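The Slowest Room in Tremolberg

The waiting list for the Cluvden chess café has 92 names on it, which is a lot for a place that sells bad coffee and asks you not to talk. I put my name down in May. By the time a seat came up I had forgotten how the knight moves.

The town of Tremolberg used to be known for its pickles and for a bus that went to Ikholm and, on good days, came back. Now people drive in from the coast to sit across from a stranger and lose.

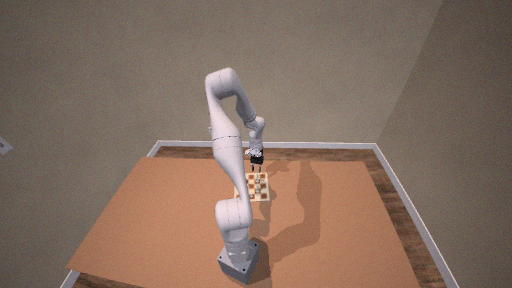
Losing is the house specialty. The café hands out a small card when you arrive, and the card says you will be beaten, probably by someone eating soup. It also says the board is smaller than you remember. This is fair. A chessboard is a modest thing, and put near the far side of a large orange-brown tabletop it looks more modest still, like a coaster with ambitions. I spent my first game leaning over mine until my back gave up. My opponent sat up straight and took my queen.

Regulars will tell you that the game has changed. Everyone learns openings from a phone now, so the first ten moves go by like a handshake. Then comes the middle, where the phone is no help and both players start to breathe through their noses.
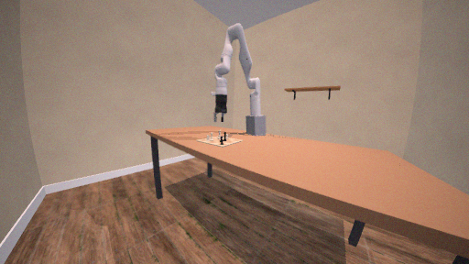 What it costs to sit still

An evening at Cluvden is 20 dollars, soup included. For that you get 4 games, or one very long one if you draw a retired dentist. The chairs are by Okoro, a local firm that seems to have designed them for people in a hurry to leave. I asked for a cushion and was told there was a list for that too.

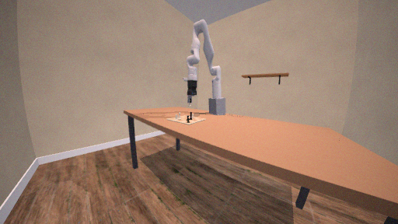 The soup, I should say, is good. It is barley most nights, and it arrives just as you are about to see something on the board, so that you look away and lose it. I have come to suspect the kitchen of taking sides. Still, I went back a second time, and then a third, and on the third I forced a draw against a man of 71 who had been winning until he fell asleep. The house rules say that counts. He woke up, shook my hand and asked if I was going to finish my bread.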